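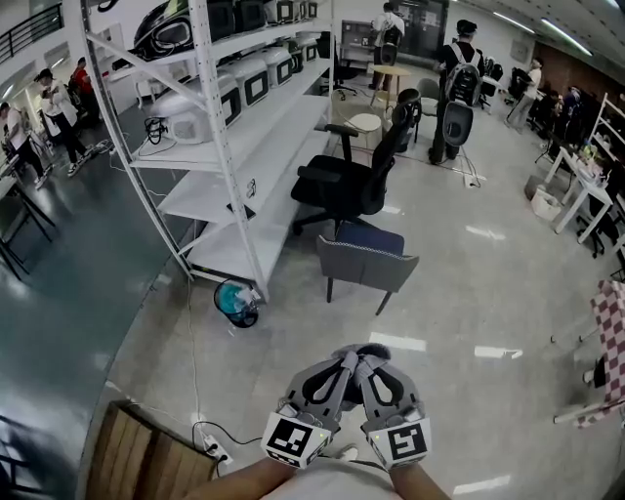 Ticket 706: Left-hand marker lost at the start of recordings

Project: Drorutska
Site: Brerkusport collection room
Raised by: Natália Antunes
Assigned to: Fletcher Mudgway
Date raised: 9 June 2022
Priority: Medium
Status: Closed, with one follow-up item

Summary

Of the 13 recordings made in the morning session, seven were rejected by the import check. In each case the software reported that the left-hand marker had not been found during the opening six seconds. The right-hand marker was found throughout. The rejected recordings cannot be used as training examples, as the hand positions cannot be worked out without a starting point for both hands.

Steps already taken by the reporter

The wearer repeated the start position, with both hands held together in front of the body and the backs of the hands towards the head camera. The green lights were on for both hand devices. The import program was restarted and one recording was submitted again, with the same result.

Log

Entry 1 - F. Mudgway
Ticket accepted. Please do not delete the rejected recordings. Kindly confirm whether the hand devices were exchanged or adjusted before the session.

Entry 2 - N. Antunes
The left device was exchanged before the first recording. The straps were fitted by the wearer and were not checked by a second person.

Entry 3 - F. Mudgway
I have reviewed the rejected recordings. The left marker is turned outwards and sits a little lower than the right. It remains legible to the eye, but the import check applies a stricter limit on angle than the tracking program does. The Rocha settings file still holds the limit entered in April, when a different head mount was in use.

Entry 4 - F. Mudgway
The limit has been changed to match the tracking program. All seven recordings were submitted again. Six were accepted. The remaining one fails for a separate reason - the left marker is covered by the wearer's sleeve for almost the whole of the opening period - and should be recorded again.

Entry 5 - N. Antunes
The replacement recording has been made and accepted. The wearer was asked to roll both sleeves to the elbow and to square the left wrist before starting.

Resolution

Settings corrected on the Brerkusport import machine. The start position itself is unchanged.

Follow-up

The same settings file is in use at the Riler site. F. Mudgway to send the corrected copy and record its receipt under this ticket number.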